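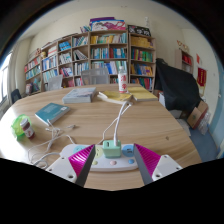
Charger task, March, second block. Target for the block is 200 kept episodes for the Georgiev set, we have 117 as of lunch. Main change from the morning is the start state. Too many of the early ones began with the fingers already half on the charger, so the approach is missing and the model will get nothing to learn it from. New rule: fingers open, a gap either side, hold still, then go. Charger seated in the middle of the power strip, the thick white cable already in its right-hand port, left port left free. Strip more or less square to the near edge of the table. Start recording before the hands settle, not after.

Notes on the pull
– straight up first, then back. Tilting early lets the pads ride up the sides and the charger twists.
– slower close. If you snap the fingers shut the width trace goes from open to closed in a couple of samples and there's no useful middle.
– cable goes where it goes. Don't tidy it between epsiodes, we want the variety. Only move it if it is wrapped round a finger.
– the tangle on the left stays. Books stay. Bottle stays. Clutter is part of the set.

Nalix logger dropped 6 episodes just after one o'clock. Pose track frozen, video fine, so they look good in the viewer and you only catch it on the plot. Binned all of them. Restarted the logger, remapped the room, no freezes since. Suspect the sun on the window end of the table, the wood goes nearly white there and the tracker has not much to hang on to. Should try with the curtain pulled further over. If that fixes it, still want a handful with the glare, labelled as such, or we end up with a set that only works with the curtains drawn.

Reset takes longer than the demo. Timed it badly so no number here, but most of the hour is putting things back. Discussed swapping the order: do a pull, leave the charger on the table wherever it was set down, then do the pick-up as its own episode from that spot. Two episodes per reset and the start poses come out less tidy than if we place it by hand. Trying that from now on. Separate task label, "pick" not "pull", please please do not mix them. Merging is easy, splitting afterward is an evening of somebody scrubbing video.

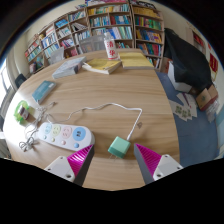

Grerdale wrote back on the shared page while I was typing this, and they are not keen. Their view is that linked episodes leak: if a pull goes in the training split and the pick that follows it goes in the test split, the table is the same down to the last cord and the score comes out flattering. They'd sooner have fewer episodes and a full reset every time. Also asked whether we are keeping failures.

Fair on the leak. Answer for now: pair ID in the notes field, both halves of a pair always go in the same split. Will add it to the export script tonight. On failures – yes, keeping them, tagged. A miss followed by a second go is one episode tagged "retry", as long as the second go is clean. A drop with no recovery goes in the fail folder. Hand in shot near the object, bin it.

Grip variations for the pick, in the order we want them:
1. fingers on the two sides, charger lying down, prongs toward you
2. same but prongs away
3. prongs to one side, wrist has to turn
4. from the cable side, careful, easy to catch the cable under a pad

Do 12 of each before changing anything else. The strip can drift left or right between sets, write down when it does. Number 3 is the one Rikville had trouble with on their table, the policy went for the cable end every time, and looking at their data they had nearly no examples of it. So extra of those if there is time at the end.

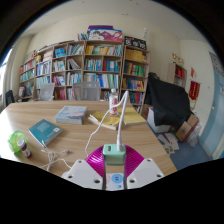

Lift height. We've been inconsistant. Some of us stop as soon as it clears the strip and some carry it up to chest level. Settle on a hand's width above the table, pause, then finish. The pause matters for the segmenter, it looks for the low-speed bit to cut on and without it the lift and the set-down get glued together.

Pads holding up. Wiped them at the break, grip felt better after, might be imagination. Wipe every set anyway and note it.

Still to do
– curtain test, then glare batch
– pair ID in export
– re-check the first lot from this morning for half-closed starts, flag don't delete
– ask Grerdale for their reset checklist
– spare cable, thinner if we have one. The thick one is stiff and springs back, the model may learn that it always arcs the same way

3:50 pm, stopping to charge the logger laptop. Leave the table as it is.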